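Notes from the Dalisay open day, Dec 26, 2018. Went for the simulation demo, stayed for the scheduler talk. Thread.

Setup: a Vuden planner driving a simulated two-arm cell, run live on one workstation under a desk. Visitors could pick the table layout from a list. Physics step was 2 ms. Rendering ran slower than that and they didn't hide it.

The task on show was tabletop pick and place with groceries. Soy milk carton, a Red Bull can on its side, a spotty banana, a woven basket. Mixed shapes, so one grasp strategy won't cover all of them.
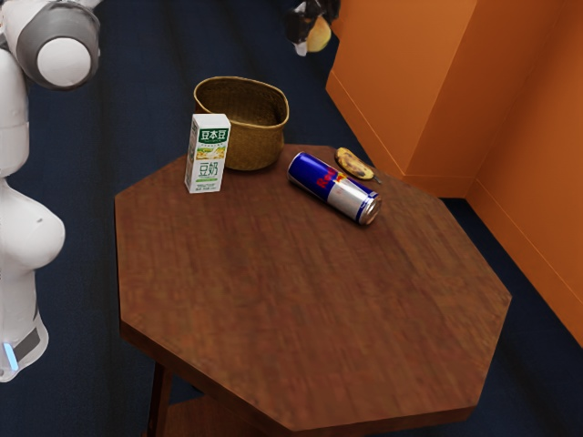

Contact settings got most of the questions. Friction is set per object, by hand, from a small table. I asked how they picked the value for fruit. Answer: tried a few until the grasp stopped slipping. Fair enough, that's how we do it at Wadus too.

The can is the case I'd worry about. A cylinder lying down can roll if the first finger touches early. Their fix is to slow the last 8 mm of the approach. Costs time, but cheap to implement.

Batch numbers from the slide: 132 layouts, over 100 of them finished without a replan. No breakdown by object. I asked for one and was told it's in the logs and they'll post it in January.

Scheduler talk was better than the title. Zarkel queues the jobs, kills any run that stalls, and saves the seed so you can replay it. Replay is the part I want. We lose hours to failures we can't get back.

Gripes: no force plots on screen during the demo, and the planner log scrolled too fast to read. A pause key would help.

Will try their layout format on our own cell this week. If the import works I'll post the config.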